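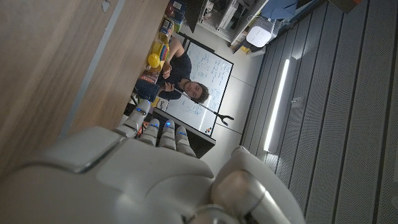 A long grey reacher-grabber, and a whiteboard that's seen a lot of blue marker.

I have a thing about whiteboards. Mine at home hangs in the hallway and has said "buy lightbulbs" since August, so walking into the workroom at Stolstead I went straight for theirs. Columns of working, equations, little diagrams tucked in beside them, all in blue, with a few red and blue magnets down near one corner. I could've stood there all morning reading it and understood maybe a line.

The other thing I fell for was the reacher. You know the kind, a long stick with a two-pronged claw on the end. My nan kept one behind the pantry door for the good biscuits, and I've wanted my own ever since! I had a go with the one Ifeanyi Nwosu keeps in his office down the hall and dropped his keys 12 times before I got the hang of it. (He was very kind and only laughed at the first 2.) 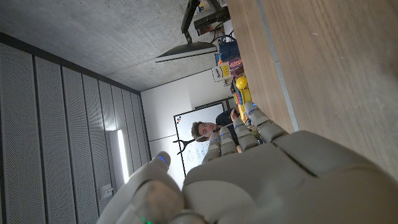 Bello Idahosa
Features writer

What I'd really pinch, though, is the room. Pale timber tabletop, concrete overhead, and those wall panels full of tiny holes that are meant to soak up the echo. I priced something similar once for our spare room and got to roughly $300 before I'd covered the bit behind the door. There's a tall strip light set right into the panelling too, very flash, and I'm already wondering how you'd fake one with a tube and some patience.

Ifeanyi's rule for a shared board is to take a photo every 30 days and then wipe the lot, favourite doodles included. I tried it when I got home. The hallway board is spotless, and I still haven't bought the lightbulbs.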